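Taller de orden doméstico y cocina tranquila
Apuntes de la sesión 4: bandejas, encimeras y el sitio de cada cosa
Prepara: Titilayo Uzor. Versión del 8 jun 2022

Antes de empezar
Traed leída la sesión anterior, la de los cajones, que retomaremos un momentito al principio porque quedaron varias dudas en el aire. Y traed también, si podéis, una bandeja de casa, la que más uséis, aunque esté rayada (mejor si está rayada, que de esas se aprende mucho).

Para qué queremos una bandeja
Cuando una encimera se nos llena, casi siempre es de cosas pequeñas que van y vienen: el salero, las llaves, el limón a medias, el recibo que alguien dejó «un momento». La bandeja les pone un borde. Todo lo que cabe dentro se levanta de una vez, se limpia debajo y se vuelve a dejar, y eso a las once de la noche se agradece muchísimo. En el piso de prácticas de la calle Jibrin tuvimos 38 objetos sueltos junto al fregadero, y con dos bandejas bien puestas la limpieza diaria se quedó en nearly nada.

Partes que conviene saber nombrar
Fondo: la zona hundida donde se apoyan las cosas.
Pared: lo que sube desde el fondo. Si sube en curva, el paño entra bien; si hace ángulo, las migas se quedan a vivir.
Borde: por donde la cogemos. Pasad siempre el dedo por debajo, que también se ensucia.

Plástico brillante: cómo mirarlo y cómo limpiarlo
El plástico liso y brillante es agradecido — un paño húmedo, una gota de jabón y listo — pero engaña a la vista. Los reflejos tapan motitas y marcas, sobre todo en los pliegues y allí donde el fondo se encuentra con la pared. Mi consejo es agacharse un poco, cambiar de lado y volver a mirar antes de darla por limpia. Fijaos en el brillo blanco alargado sobre el fondo amarillo y en la motita oscura, tan pequeña que se pasa por alto.

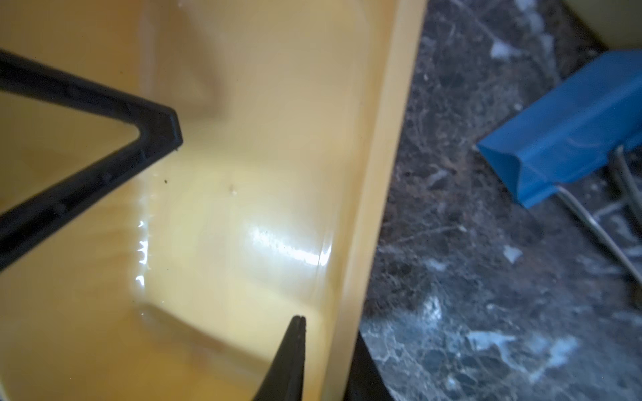
Ejercicio para casa
Elegid una sola superficie y dejadla como está. Apuntad qué hay encima, agrupad lo que se usa junto y probad una bandeja durante 6 días. En la hoja Cellora escribid qué se salió del borde y quién lo devolvió a su sitio, sin reñir a nadie, por favor. Las hojas se recogen en la próxima sesión; en agosto no hay clase.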